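## 4. Setting grip force and running a first pick

This section assumes the arm is bolted down, the hand is fitted and the wrist cable has passed the continuity check in section 3. If you changed the Erska driver board after that check, go back and do it again.

You will need:

- the Sukier control box, powered from its own socket
- a laptop with the Tremitz software installed
- a cloth to cover the table top
- something soft to grip, such as a sponge or a block of foam
- a piece of fruit with a thick peel

**Caution:** keep the stop button within reach of your free hand for the whole of this section. The fingers close faster on the first power-up than they do later.

### 4.1 Zero the fingers

1. Lay the cloth flat and pull out any folds under the hand.
2. Switch on the control box and wait for the fan to settle.
3. In the software, open **Hand** and choose **Release all**. The fingers should go slack.
4. Open each finger by hand until it meets its stop. Do the thumb last.
5. Choose **Set zero**. Do not touch the hand until the reading stops moving.
6. Write the thumb value on the label inside the control box lid. On our build it is 364.

Note: if the thumb value drifts after a few minutes, the tendon is probably still stretching. Leave it overnight under light tension and repeat from step 3.

### 4.2 Set the force limit

1. Set **Force limit** to 58 for all fingers.
2. Place the foam between the thumb and fingers and press **Close**.
3. Raise the limit in steps of 6 until the foam stays put when you tug it gently.
4. Save the profile under a new name. The default profile is overwritten at each update.

**Caution:** do not go above 163 with the Oltmanns tendons. They will hold for a while, then slip at the crimp, and the finger has to come off to mend it.

### 4.3 First pick

Fruit is a good first object — it has some give and it shows a bad grip quickly. Choose one with a raised top if you can, so the fingers have something to close over.

1. Put the fruit on the cloth, stem up, well clear of anything else on the table.
2. Jog the arm in from the side at the slowest speed. Stop with the palm a hand's width away.
3. Lower the wrist until the thumb can pass under the fruit. The thumb tip may rest on the cloth, but the wrist must not press down on it.
4. Bring the fingers over the top, near the stem, and press **Close**.
5. Check the thumb reading before you lift. If it is climbing while the arm is still, open the hand and go back to step 2.

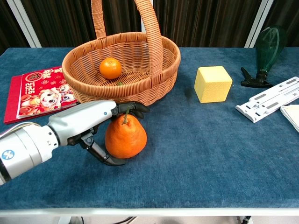 Oltmanns users on the build list would change the order: close the thumb first, wait for its reading to settle, and only then bring the fingers down. With all of them closing together, they say, the thumb takes the load before it is properly under the fruit and the wrist motor cuts out.

Either order works with this software. To close the thumb first, tick **Stagger** on the Hand page and set the delay to one second.

6. Lift by a finger's width and hold. If the fruit turns in the hand, set it down and move the wrist slightly towards the stem.
7. Lower, press **Open**, and back the arm out the way it came.

Repeat the pick until you get three clean lifts in a row, then save the arm position along with the force profile. Section 5 uses both.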